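To: kitchenware-storage list
From: Raymonde Lemieux
Date: October 18, 2026
Subject: Re: Mug tree or shelf hooks for a small counter?

MacLeod wrote:

> We are refitting the break room at Jadside before November and the
> counter is 67 cm deep with a wall behind it. I need to keep mugs and
> a few plates out in the open. The old shelf hooks pulled out of the
> board. Is a mug tree stable enough if it is only loaded on one side?
> Also, should the plates stand up or be stacked? The stack we have now
> is always in somebody's way.
>
> Budget is small. I can cut wood but I can't turn it on a lathe.

A one-sided load is fine within limits. What matters is how far the mug hangs out past the edge of the base. My tree from Lerden has a flat base and weighs 416 g with nothing on it. One mug on the end peg doesn't lift it. Two heavy mugs on the same side will, if you knock the post while taking one off. Load opposite pegs first and the problem mostly goes away.
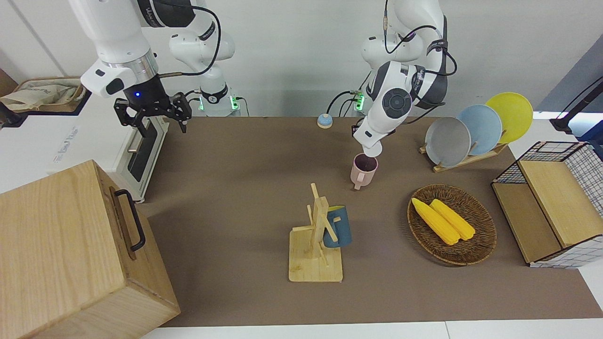
Peg angle is the second thing to check. A peg set level lets the handle slide off when the tree is bumped, and one set too steep makes you lift the mug high before it clears. With short angled pegs the mug hangs at a tilt, like the teal one with the yellow inside, and part of the body ends up behind the post. Allow for that when you space the pegs. If you measure only the handle, the bodies will hit each other.

You don't need a lathe. A flat post and drilled holes are enough. Make a test hole in scrap first and hang your widest mug from it. Glue the pegs and leave them overnight.

On the plates: stand them up. A stack has the smaller footprint, but you have to lift the top ones to get at the bottom one. In a rack each plate comes out by itself. Set the rack at an angle to the wall if you can, so the rims are staggered and you can see which plate is which. Ours differ in color, which helps. Leave clear height above the tallest rim. I measured 74 mm at Zidivville and would not go lower.

Order I would use on your counter:

1. Rack at the back right, plates on edge. The mug tree goes forward of it, where the handles can be reached without passing over the plates. 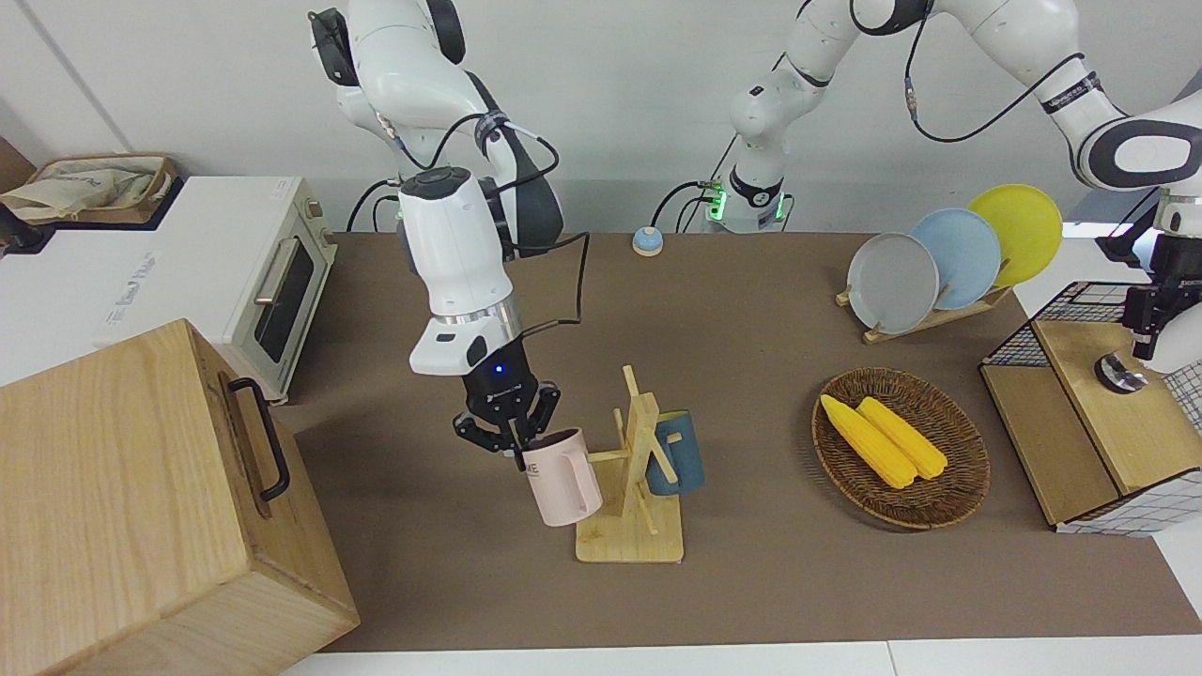
2. Low tray or basket in front of the rack for whatever is waiting to be used. Keep it shallow, or it blocks the plates.

3. Anything small that gets used once in a while, at the back near the middle.

4. Leave the front left open for setting things down.

I don't have an opinion on the hooks except that the board was probably too thin. Can you post its thickness, and say whether the screws went into the edge or the face?

Raymonde Lemieux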